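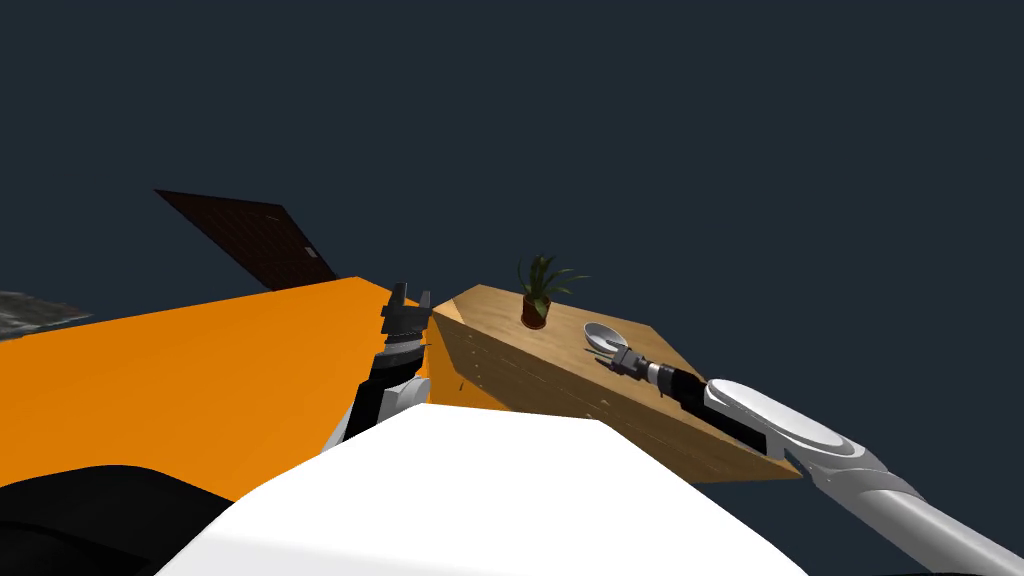
Workplace Talk > Facilities and cleaning > Robots for room resets, anyone been through it?

rbellamy_nights
Original poster

I do room resets at Haldane. For anyone who hasn't done it, that means cups cleared, tables wiped, chairs straight, pens back where they live, next room. We're employed through Brudex and in October they told us the tabletop side of it is going to be "assisted" by a two-armed robot from a firm called Jelano. No job losses, they said, before anyone had asked.

At the moment it doesn't touch a real room. It's all on the computer. Three of us have been taken off the floor for 2 hours a shift to sit and steer the arms through it in a simulator, and the people left on the floor have the same number of rooms as before. So far that is the only thing automation has changed for me.

Has anyone had this go all the way through? What happened to your hours?

hala_s

We had a trial at Ponmont, different supplier. Hours stayed the same on paper. What went was the quiet part of the shift. The machine was meant to do the fiddly tabletop work and we'd do the heavy stuff, so you ended up doing heavy stuff all night. My brother Essam's back didn't thank them for it. Ask who gets the hoovering.

Leandro_A

Bit of balance. I'm on the supplier side of this sort of thing (not Jelano) and practising in simulation is normal and sensible. You don't want someone's first go to be over a real table in a real building. Being picked for it is a good sign for you, it's a skill that pays.

rbellamy_nights
Original poster

Pays who? I'm on the same rate. I asked.

And I'd believe in the practice more if it looked like my job. The one I've spent most of this week on is a blue pen and a white container on a bare wooden table.

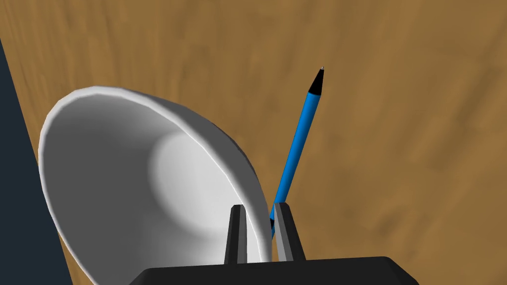

I've never walked into a meeting room that tidy. Where's the half a sandwich? Where's the laptop lead somebody has wound round the table leg, and the cup with an inch of cold coffee in it that you have to carry level? Our supervisor Houda Benjelloun has a sheet up with the number of practice goes logged, 1,053 when I last looked, and it gets read out at handover as if it were rooms cleaned. It isn't one room.

Leandro_A

Simple objects come first, then they add clutter. You're judging a learner driver for being in the car park.

wipe_down_wendy

Learner drivers don't get announced to the client as the new bus service though.

I half agree with Leandro. I'd love something to deal with pens. I would like it after it has been shown working in a room with people's rubbish in it, and I'd like somebody to write down how long it took next to how long I take.

hala_s

Get them to include the time spent clearing up after it as well. Ponmont left that out. The report said 84 rooms had been done by the machine and we had been in behind it for every one I know of. I'm not saying it was useless, it was fine with anything that stood still and was a sensible shape. But "done" was doing a lot of work in that sentence.

rbellamy_nights
Original poster

That's useful, thanks. I'll ask for it in writing.

Leandro, fair point about starting easy, and I don't mind the steering, it's warm and you get a chair. What I mind is the sums. Two of the three of us are the quickest on the floor. Take the quickest off, the floor slows down, and next spring someone shows a graph where the people got slower and the robot got better.

Got another session on Sunday, same pen. 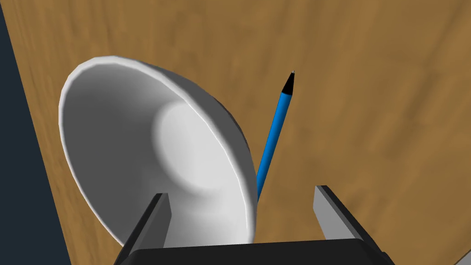 Leandro_A

The graph thing is a real risk, I'll give you that. Ask for the staffing to be printed on the same page as the room times. If they won't do it I'd start to worry too. I still think you should stay on the training.

wipe_down_wendy

Stay on it but keep your own diary. Rooms, names on shift, when you were pulled off. Takes a minute at the end.

hala_s

And the hoovering, Roy. Did you ask?

rbellamy_nights
Original poster

Asked Houda tonight. It's us.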